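ok thread on moving out of the Kestton apartment after 5 years. writing it down before I forget how dumb I was

1/ start with the stuff you never touch. top of closet, under the sink, that one drawer. I started with the kitchen and then had no forks for a week

2/ boxes. do not buy them new. the liquor store on Petkov Street puts theirs out back in the morning, ask first, they're nice about it. small ones for books. SMALL. I put all my cookbooks in one big box and the bottom went on the stairs

3/ got quotes from 3 movers. Hureck was the cheapest on the phone, then wanted extra for stairs, extra for the couch, extra for parking. get it in writing. all of it

4/ went with the second cheapest. 2 guys and a truck, done by lunch. tip in cash, have cold water ready

5/ change your address early. bank, work, pharmacy, car insurance. I forgot the pharmacy and my refill went to the old place. had to drive back and stand in the lobby like a weirdo

6/ landlord stuff: take pics of every wall before you hand over the keys. inside the oven too. they tried to bill me for a "stained" closet shelf and I had the picture from move in day. bill went away

7/ internet. call before you move, not after. earliest slot they had for me was 4 days out and I work from home so. library. lots of library

8/ the new place is in Skulter, smaller, way more light, neighbor upstairs has a treadmill I think?? or a horse

9/ label the SIDES of the boxes, not the top. you're going to stack them. you will not see the top. I have opened the same box of christmas lights like three times looking for the can opener

10/ sell furniture at least two weeks out. the last few days everybody knows your desperate and offers ten bucks. pine table ppl are the worst, they all want it delivered

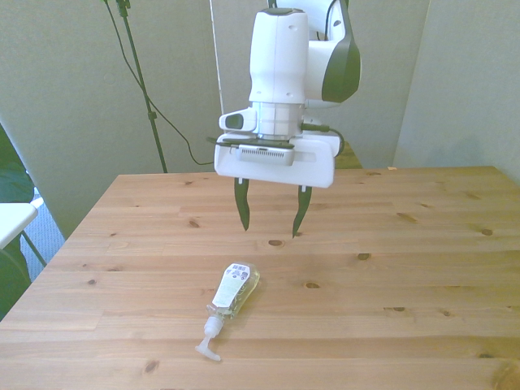 11/ first night box!! sheets, towel, toilet paper, charger, meds, a lamp, scissors, snacks. this one rides in the car with you. do not let it go on the truck

12/ measure the doors. not just the front one. my couch made it into the building, down the hall, and then sat outside the bedroom sideways till January bc I wouldnt admit it was too big

13/ deposit came back, minus cleaning. fine. whatever. I'll take it

14/ still havent found the can opener btw. if anyone has tips on getting tape goo off a wood floor pls reply, tried dish soap already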